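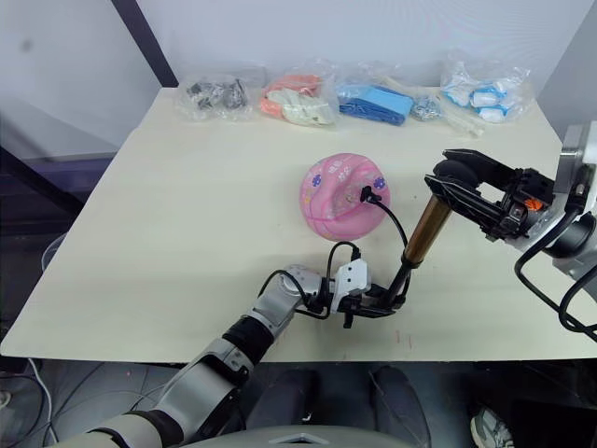 Mekdes Ambaye
Writer, weekend swimmer, keeper of this blog

I learned to swim at 41, and I'm going to keep going on about it until everyone I know has either joined me or stopped answering my texts!

It started last March with my brother Gadisa, who had signed up for the adult beginner class at the Turska pool and didn't want to go alone. I said I'd sit on the bench and read. Saron Moges, the teacher, walked over, looked at my book, and asked if I'd brought a suit. I had (it was in the car, I don't know what I was thinking). So in I went.

The first lesson was all breathing. You hold the wall, put your face in, hum until your air runs out, and come up. I swallowed a good bit of the pool and came up coughing every time, and Saron kept saying "hum longer" in the same calm voice. By the end I could do it without pinching my nose, and I drove home feeling like I'd climbed a mountain.

Floating took me three weeks. Gadisa got it right away, which was very annoying, but my legs sank no matter what I did. What finally fixed it was looking straight up at the ceiling and pushing my chest toward it – my hips just came along. I lay there with my ears full of water, hearing nothing but my own breath, and I didn't want to get out when the hour was up.

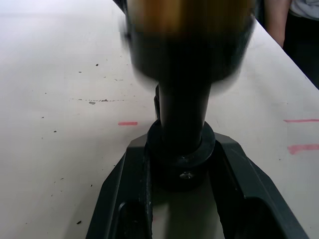
Kicking was next, and I was terrible at it. I bent my knees as if I was riding a bike, and at one point I was going slowly backward, which Robel Belay in the next lane still brings up. Robel is 86 and swims every morning at seven. He told me to point my toes and kick from the hip, small and quick, and he was right.

By summer I could do two lengths of something like a front crawl. In the fall I got to ten, with a rest at each end. Last week I swam 60 lengths! It took me almost an hour and a half, and I had to hang on the ladder for a while before my arms would pull me out, but I did it, and then I ate an enormous plate of eggs.

A few things for anyone thinking about it. Get goggles that fit before you spend money on anything else; I went through a leaky pair and it made every lesson harder than it had to be. Eat something small an hour or so before. Go at a quiet time if you can – at Turska that's right after lunch, when you can often get a lane to yourself.

Gadisa and I are doing the open water morning at Bilgate Lake next. I've never swum anywhere I couldn't see the bottom, and I'm nervous and so excited. Saron says to wear a bright cap and stay near the rope. I bought an orange one yesterday and wore it around the kitchen all evening.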